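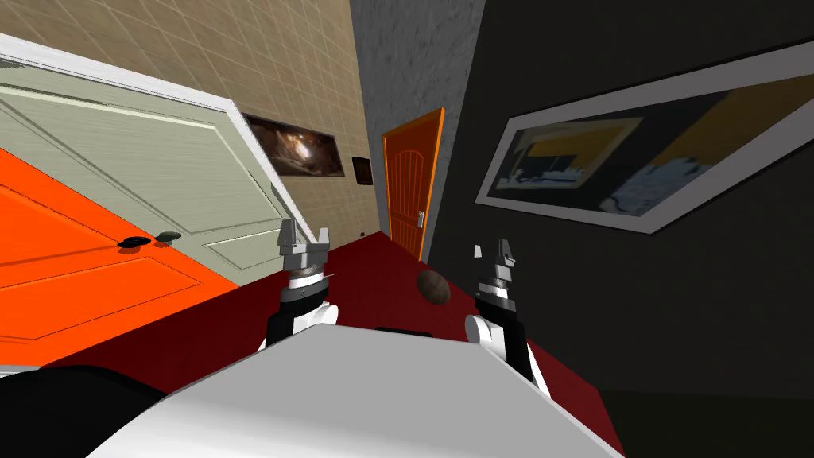
Pieter Van Hecke wrote to ask whether the Huveo two-arm helper is worth renting just to keep floors picked up, since his hall is narrow and he has doors on both sides.

It can be, with some preparation. Durcombe rents it by the week and charges 14 a day past the first ten days.

Tips for a hallway:

Roll up runners and take away shoe racks before you start.

Shut the doors, or wedge them fully open. A door left halfway gives the arms less room to turn.

Start with one small item on bare floor, a potato or a ball of socks. Keep it clear of the wall.

Try dark items on a dark floor with the lights on first.

Wipe the finger pads with a damp cloth after picking up food.

Buying costs 1,293, so rent first.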